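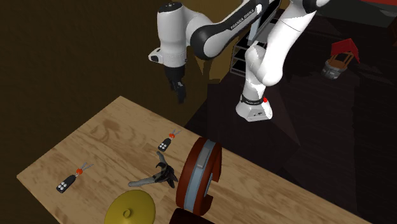
4.3 Placing objects in a Canura tabletop cell

Complete section 4.2 (arm and table import) before you start. The arm must be in its home pose with the gripper empty.

1. Open the cell file and select Objects > Scatter.
2. Set the number of objects. The limit is 9 per table.
3. Enter a seed. The default is 2976. The same seed always gives the same layout.
4. Turn on Allow Duplicates if two copies of one model may share the table.
5. Click Settle. The solver runs 3000 steps, then locks all poses.
6. Check that no object touches the robot base. Move any that do and repeat step 5.
7. Save the layout under a new name.

NOTE: Tools with open jaws use a simplified collision shape. For close grasps, load the full mesh from the Wunderlich library.

CAUTION: Do not change the table height after step 5. Locked objects do not follow the table and the gripper may collide with them on the first move.

If Settle stops with error 3, lower the object count and run it again.

Revised 2019-08-27, W. Awwad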